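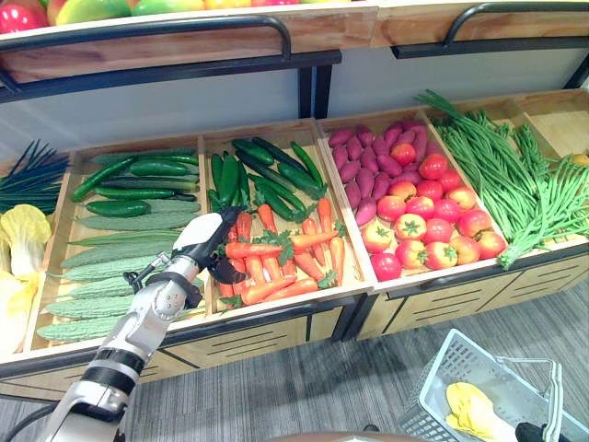
*Carrots, cucumbers, bitter melon and a whole lot of green beans in the wooden bins, with the fruit up on the top shelf.*

# The Carrot Bin Is Where I Make My Decisions

I have a shopping list in my coat pocket right now that says "onions, milk, something green." I wrote it on the back of a parking receipt, and it's the most organized I've been since September. The something green is the part I look forward to. I never know what it's going to be until I'm standing in front of the bins, and if I've skipped breakfast it can turn into four somethings and a melon I don't know how to cook.

That melon was a bitter melon, by the way. If you've never bought one, it's pale green and bumpy all over, and at a glance you might think a cucumber had a rough night. I carried mine home to Prindham very pleased with myself, sliced it like zucchini, fried it for a minute and took a huge bite. Wow! The name is not a figure of speech.

My neighbor Oda Isaksson took pity on me. Her method, which I now follow to the letter: split it lengthwise, scrape out the seeds and the white fluff with a spoon, slice it thin, toss it with salt and walk away for 12 minutes. Squeeze it hard, rinse it, squeeze it again. Then into a hot pan with garlic and a beaten egg (and, in my house, more chili than Oda approves of). It's still bitter, but in the way coffee is bitter, and I've started to crave it on weeknights.

Carrots are the other thing I can't pass up, especially mixed in with leafy green bits. I used to ask for the tops to be twisted off. Then I had lunch with Mélanie Després, who teaches a winter cooking class over in Costcombe, and she looked at me as if I'd thrown away a sandwich. She chops carrot tops with parsley, lemon and a handful of toasted walnuts and spoons the whole mess over roasted carrots, so you get both ends of the plant on one plate. I make it constantly now. Wash the greens twice, though — I've crunched through enough grit to feel strongly about this.

And napa cabbage! I will talk about napa cabbage to anyone. Those crinkled pale leaves go soft in soup in no time, and the thick ribs stay crisp if you cut them crosswise and keep them for the end. One head does me three dinners. The first night it's soup, the second it's a slaw with lime and peanuts, and whatever is left gets fried with noodles and a bunch of chives cut as long as my finger.

I'm less sensible about green beans. I pick them up by the fistful, because a long tangle of beans hanging over the edge of a bin looks like plenty until you've trimmed them, and then it looks like a side dish for one. My sister-in-law, Nest Nicholas, weighs hers. She likes 200 grams a person, which sounded wild to me until she cooked them for 18 minutes in tomato and olive oil and they sank down to almost nothing. They were silky and a bit sweet and we ate them with bread, standing up. If you like your beans squeaky, you'll hate them. I used to like mine squeaky.

Tomatoes I buy last and carry on top. I turn each one over and smell the green star at the stem end, and if it smells like somebody's garden it comes home with me and lives on the counter, stem side down, well away from the fridge. Sweet potatoes get the opposite treatment. They go in the bottom of the bag, then into a dark cupboard, where I forget them for a week and they don't seem to mind. The purplish-red ones I roast whole, in their skins, until the sugar leaks out and burns onto the pan. Line the pan!

I did try shopping with a proper plan once. Ferdinand Kofler, who edits these pages, gave me a menu chart with a square for every meal, and I filled it in on a Sunday in very neat handwriting. By the next evening I'd swapped Tuesday's cauliflower for cucumbers, which I smashed with the side of a knife and dressed with vinegar, sesame oil and sugar. The chart is under a magnet on my fridge, with Oda's salting instructions written across Thursday through Saturday.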